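Jumulcombe's night market gets a second season

August 13, 2023

If you missed the night market in Jumulcombe last year, you are in luck, because it is coming back to the old Grellurley hall and it is going to be bigger. The stallholders got the news at their summer supper this week, and by all accounts there was a good deal of cheering and at least one spilled pitcher of lemonade.

Last year's market ran for 2 evenings and filled up faster than anybody had planned for. All 400 tickets for the opening night were gone by lunchtime, and people were still lining up along the river path when the dumplings ran out. This season will stretch to 9 evenings, with 300 tickets set aside each night for people who live in town.

Gülizar Erdem, who started the whole thing with a borrowed griddle and her grandmother's recipe for spinach flatbread, is back in charge of the food stalls. "I wanted somewhere my neighbors could eat standing up and stay out too late," she said. She has been trying new fillings on her family since March, and she tells us the potato and chili one is the clear favorite at home - though her sons would be just as pleased with plain cheese.

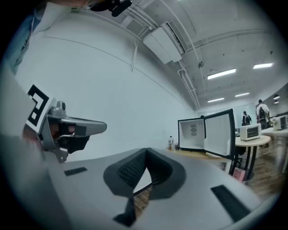
What's on the menu

The Solís bakery will bring its almond rolls and, for the first time, a savory pie with leeks. There will be grilled corn, lentil soup in paper cups, and plum ice cream if the plums come in on time. Anyone who can't choose can buy a Taster, a little card good for a small plate at any four stalls.

Tickets go on sale at the library desk and at the Solís bakery counter. Children under five get in free, and dogs are welcome in the courtyard on a leash.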